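Bedroom inspection checklist, furnished lets and staff rooms
Last updated: September

Property: Gramia, upper floor, small bedroom
Form in use: Madari room form, with comments
Result codes: P = pass. A = action needed. N = not checked. Every A must carry a comment.

1. ACCESS AND FLOOR

1.1 Door opens fully without striking the bed. P
1.2 Walking route from door to window at least 3 feet wide. A
Comment: Width is reduced at the foot of the bed. Slide the bed tight to the wall and measure again.
1.3 No cords or loose rugs across the walking route. P
1.4 Door hardware latches and releases from inside without a key. P

2. CEILING AND LIGHTING

2.1 Ceiling fixture secure, no movement when pressed lightly by hand. P
Comment: Round fixture, gold-toned. Power off before pressing.
2.2 Lamp wattage at or below fixture marking. N
Comment: Cover not removed. Needs a step stool and a second person. Carry over.
2.3 Ceiling molding tight to wall, no open joints. P
2.4 Smoke alarm within 11 feet of the bedroom door, test button sounds. P
Comment: Drakley unit in the hallway. Tested at 10 a.m. with the door shut, audible at the bed.

3. WINDOW AND CURTAIN

3.1 Window opens and stays open unaided. P
3.2 Panes sound, no cracks or loose putty. P
3.3 Curtain tied back clear of the window when the room is in use. P
Comment: Curtain is gathered and tied near the bottom. Tie to be kept. Replace with the same length if it wears out.
3.4 Curtain hem clear of any heater. P
3.5 Wallcovering around the window free of lifting or staining. P
Comment: Pressed by hand along both sides of the opening. Firm.

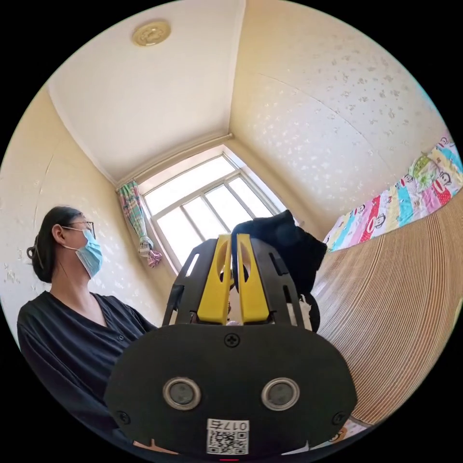
Item 3.3. Curtain tied, left of window. Patchwork quilt on bed along right wall.

4. BED, FRAME AND MATTRESS

4.1 Frame joints tight, no rocking under load. A
Comment: Slight rocking at one corner under the 200-pound test load. Tighten the bolt, repeat the test, initial here when done. Do not shim with card.
4.2 Slats present and seated. P
4.3 Mattress matches frame size, with no gap at the wall side wide enough to trap a hand. P
Comment: Check again after the bed is moved for 1.2.
4.4 Mattress label present and legible. N
Comment: Underside not turned. Do this at the next linen change.

5. BEDDING AND SLEEPING MAT

5.1 Bedding dry and clean on both faces. P
5.2 Quilt stitching complete, no open seams or exposed fill. P
Comment: Patchwork seams pulled gently along the stripes. All held. The monkey print has no bearing on the result, but record it on the linen sheet so the quilt comes back to this room from the laundry.
5.3 Bamboo sleeping mat free of splits, raised strips and splinters. P
Comment: Run a folded cotton cloth along the strips, then across them. A snag is a fail. Do not use a bare palm.
5.4 Mat border intact. P
Comment: Border is braided, dark brown. Wear starts at the corners on this type, so bend each corner once and look for broken strands.
5.5 Mat lies flat and does not slide on the bedding beneath. A
Comment: Mat moves when pushed from the side. Supplier (Ponce) sells corner ties. Fit them or store the mat between uses.
5.6 Mat wiped down and fully dried before storage. N
Comment: Applies at the end of the season only.

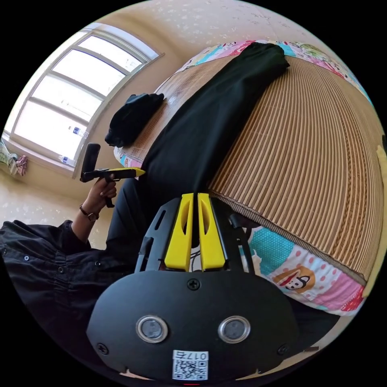
Siobhán Doherty
Room Safety Inspector

Additional notes on section 5. The mat was tested on the bed as made up, over the cartoon-print layer. A smooth cover gives less grip than a coarse one, so 5.5 must be repeated whenever the layer beneath is changed. If the ties are fitted, they go to the mattress and never to the bed frame.

6. CLOTHING AND LOOSE ITEMS

6.1 Nothing hung from light fixtures or curtain hardware. P
6.2 Straps, belts and cords kept off the floor and off the bed edge. P
6.3 Storage under the bed limited to closed boxes. P

7. ACTIONS CARRIED FORWARD

1.2 Move bed, measure again.
4.1 Tighten corner bolt, repeat load test.
5.5 Fit corner ties or store mat.
2.2, 4.4 and 5.6 remain open as N. An N may be carried over once. At the following inspection it is entered as A.

Almost 3 hours was allowed for the whole floor. Allow longer next time if the ceiling fixture covers are to come down. Keep the signed copy with the linen sheet.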